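Kerkholm 12/24 V Dimmer Module, Panel Mount

Product code: 1377
Availability: in stock, normally dispatched the next working day
Sold singly

The Kerkholm panel mount dimmer controls the brightness of low voltage LED lighting in motorhomes, caravans, narrowboats and small off-grid buildings. It fits in the supply line between the fuse board and the lights, and works on either a 12 volt or a 24 volt DC system without adjustment. The module detects the supply voltage when power is first applied and keeps to that range until the supply is removed.

Brightness is set with a single rotary knob, which also works as an on/off switch when pressed. The last brightness setting is kept in memory, including after the battery has been disconnected. Lights come up to the stored level over a short ramp; the ramp can be switched off with the small slide switch on the rear of the module.

Which lights it will dim

The module uses pulse width modulation on the positive side. It is suitable for LED strip with plain resistors, for most bi pin and bayonet LED bulbs sold as dimmable, and for older halogen and filament lamps within the current limit. It is not suitable for LED bulbs with a constant current driver unless the bulb maker states that PWM dimming is allowed. Such bulbs may flicker at low settings, or stay at full brightness for most of the turn of the knob and then go out.

Fluorescent fittings must not be connected. If one light on the circuit is fluorescent, move it to a separate supply before fitting the dimmer.

Mixed circuits are allowed. Where different types of bulb are used together, expect them to dim at slightly different rates. The minimum brightness trimmer on the rear can be used to raise the bottom of the range so that the slowest bulb stays lit.

Specification

Supply voltage: 12 V or 24 V DC, automatic selection
Maximum load: 8 A continuous
Control: rotary with push switch
Dimming method: PWM, positive side
Panel cut-out: 30 mm diameter
Depth behind panel: 27 mm, excluding wires
Terminals: screw, for cable up to 2.5 mm²
Protection: reverse polarity, over-temperature
Bezel: matt black or white
Environment: indoor, dry locations only 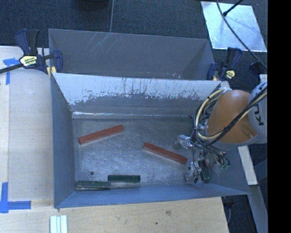

Robot arm and metal bins, with red and green blocks

Installation

Disconnect the battery and any charger or solar controller before starting work. Fit a fuse of no more than 10 A in the positive supply line, as close to the fuse board as possible. Cable must be rated for the fuse and not only for the lights.

Cut the panel with a hole saw and remove any burrs. The bezel covers a small amount of damage at the edge of the cut, but the rubber gasket will not seal against a broken veneer. Panels between 2 mm and 18 mm thick can be used with the clamp ring supplied. For thicker panels, recess the rear face.

Connect the supply positive to terminal 1 and the supply negative to terminal 2. The lights connect to terminal 3 (positive) and terminal 4 (negative). Terminals 2 and 4 are joined inside the module, so lights which already have a negative return to the chassis or a common bus bar may be left as they are and terminal 4 left empty. Tighten the screws, pull each wire to check it, then tighten again.

Leave at least 20 mm of free air behind the module. It will become warm at high load. If it overheats it reduces output to half and returns to the set level once it has cooled. Repeated cutting back shows that the load is too high or that the space behind the panel is too small.

Two-way control

One module cannot be wired to a second rotary module to give two-way dimming. Where control from two positions is needed, use the Jostmont remote push button, product code 928, with the two-core lead supplied. The button connects to the pair of pins marked R on the rear. A short press switches the lights on or off and a long press raises or lowers the level. Up to four buttons can be connected in parallel, with a total lead length of 15 m.

Radio interference

The module is filtered, but long unscreened runs to LED strip may still cause noise on a DAB or VHF radio. Keep the output cable away from the aerial lead and twist the two conductors together where this can be done. A clip-on ferrite at terminal 3 cures most remaining cases.

In the box

Dimmer module with knob
Clamp ring and gasket
Bezel in the colour ordered
Four ferrules
Wiring sheet

The fuse holder, fuse and cable are not included.

Matching items

The Orkach switch plate takes one dimmer and two rocker switches in a row and is drilled to the same cut-out. The Gentile reading light works with this module over its whole range and needs no change to the trimmer setting.

Returns and guarantee

Unused modules may be returned within 30 days in the original box. Modules with marked terminals are treated as used and are tested before a refund is made. The guarantee is two years from the date of purchase and covers faults in the module. It does not cover connection to AC supplies, water entry or loads above the stated limit.

White bezels are on a longer lead time at present. Orders for white placed now will be sent from Mon 29 June. Black is not affected.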